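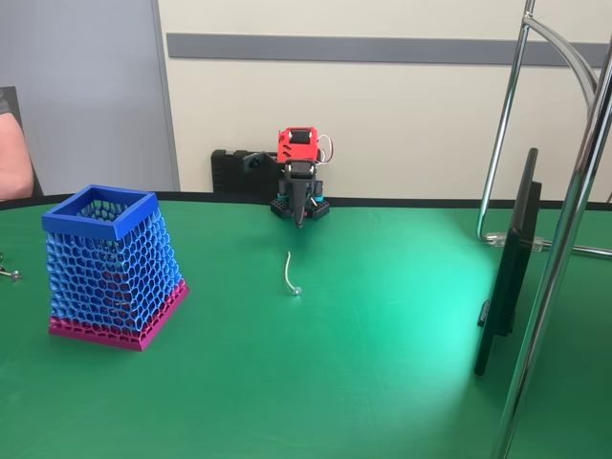 Prukex Tabletop Arm: Frequently Asked Questions

Home > Products > Prukex > FAQ

The answers on this page apply to the current edition of the Prukex kit sold by Gevcombe and to the hosted trial service at our Meredith workshop. Owners of the first edition should refer to the printed guide supplied with their kit, as the wiring order is different.

ORDERING AND CONTENTS

What is included in the kit?

Each kit contains the printed housings and brackets, the servos, the control board, a perforated base plate, a two-fingered gripper, a power supply, a USB cable, and a bag of 169 screws, nuts, and spacers. One pair of spare gripper fingers is included. A computer is required and is not supplied.

May I purchase the arm fully assembled?

Yes. Assembled units are built and tested at the Meredith workshop and carry the same warranty as the kit. Assembly adds 20 working days to the delivery time. The charge for assembly is shown at checkout and cannot be refunded once work has begun.

Are the printed parts available separately?

They are. Part files may also be downloaded by registered owners for printing at home. The wrist bracket and the shoulder housing should be printed with the fill settings given in the file notes. Gevcombe does not replace servos damaged by a home-printed bracket that was made with lighter settings.

In what colors are the housings offered?

Red is standard. Other colors may be requested on orders of 2 or more kits. Plates, arm segments, and gripper parts are supplied in black only.

ASSEMBLY

How long does assembly take?

Most owners complete the mechanical build in a single day. Wiring and calibration are best left for a second session. The guide is divided into 41 numbered steps, and the wrist should not be attached until every servo has been given its address.

What tools are needed?

A small Phillips screwdriver, a 2 mm hex key, and a pair of flush cutters. The hex key is in the screw bag. Powered screwdrivers should not be used on the printed parts.

How should the servo wires be routed?

Wires run along the outside of the arm and need enough slack at each joint for the full range of travel. Before the first powered movement, turn each joint by hand from one stop to the other with the power supply unplugged. If a wire pulls tight, release it at the nearest tie and feed more length toward the joint. A loop that stands away from the wrist is acceptable provided it clears the gripper fingers.

Can the base plate be mounted to something other than a table?

The grid of holes in the plate accepts common bench hardware. The plate may be fastened to a table edge, a rail, or an upright board. Any change of mounting must be entered in the setup menu, under Orientation, before calibration is repeated. An arm that has been calibrated flat and then mounted upright will sag at the elbow and may reach past its limits.

USE AND PERFORMANCE

What objects is the gripper able to pick up?

The gripper is intended for light items that fit between the fingers. Owners commonly work with printed containers, sticks, short lengths of cable, and small hardware.
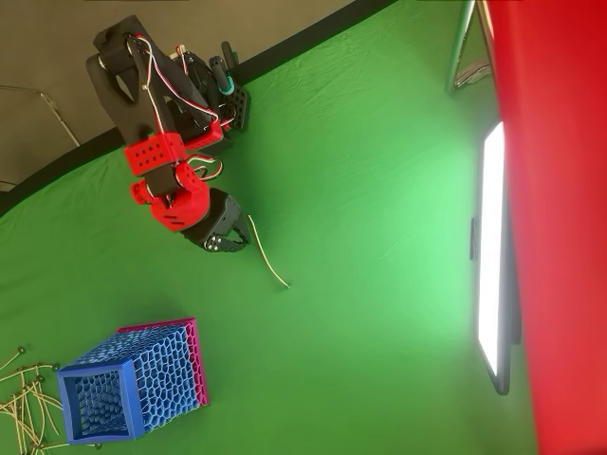

Thin items are the most demanding. A stick or rod lying flat leaves very little height for the fingers to close on, and the approach angle must be set with care. We recommend lowering the gripper in the smallest available increments for the last part of the movement and closing at the slow setting. Items that overlap in a pile are likely to be disturbed when one of them is lifted, and a program should not assume that the remaining items have stayed in position.

Will the gripper hold an open lattice container?

It will, if one finger is placed inside the wall and the other outside it. Fingers pushed through the openings of a honeycomb wall can catch when the gripper opens. A container with a solid rim should be taken by the rim.

Does the work surface matter?

A plain, matte surface gives the best results with the optional vision software. Green is the default background color in that software, although any single color may be selected. Fabric is suitable, but folds cast shadows and may be lifted by the fingers. A flat mat is preferred for work with small parts.

What lighting is recommended?

Even light from one or more diffused panels. A panel placed close to one side of the work area will produce a bright patch next to it, and the software may then read the same surface as two different colors. Move the panel back or lower its output, and run the color check again.

Is the arm suitable for classroom use?

The kit is sold for users aged 14 and over. Younger users may operate an assembled arm under the direct supervision of an adult. The power switch should remain within reach of the supervisor at all times.

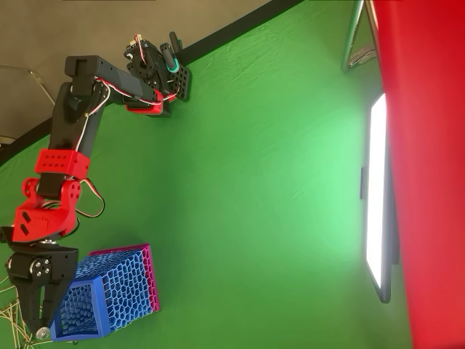 Photo: Gevcombe / Prukex workshop, Meredith

HOSTED TRIALS

What is a hosted trial?

A hosted trial allows a prospective customer to submit a task, which our staff will attempt on a Prukex arm at the workshop. The customer receives a recording, the joint log, and a short written report. Trials are offered for handling tasks only. We do not accept tasks that involve food, liquids, blades, or live animals.

How are trial items to be sent?

Items should be sent to the Kamley receiving desk with the booking reference marked on the outside of the parcel. Please include one spare of each item. Parcels received by noon on Wednesday are scheduled for the following week.

Are trial items returned?

Items are returned on request and at the customer's expense. Those not claimed within one month of the report are recycled.

Is the cost of a trial credited toward a purchase?

The full trial fee is credited if a kit or assembled unit is ordered within three months of the report. One credit may be used per order.

WARRANTY AND SUPPORT

What does the warranty cover?

Servos, the control board, and the power supply are covered for one year from delivery. Printed parts are covered against faults present on arrival. Wear to the gripper fingers is excluded.

How do I report a fault?

Use the support form and attach the joint log from the session in which the fault appeared. Please do not return any part to Kamley before a return number has been issued.

Related pages: Prukex Part Files | Calibration Guide | Book a Hosted Trial | Returns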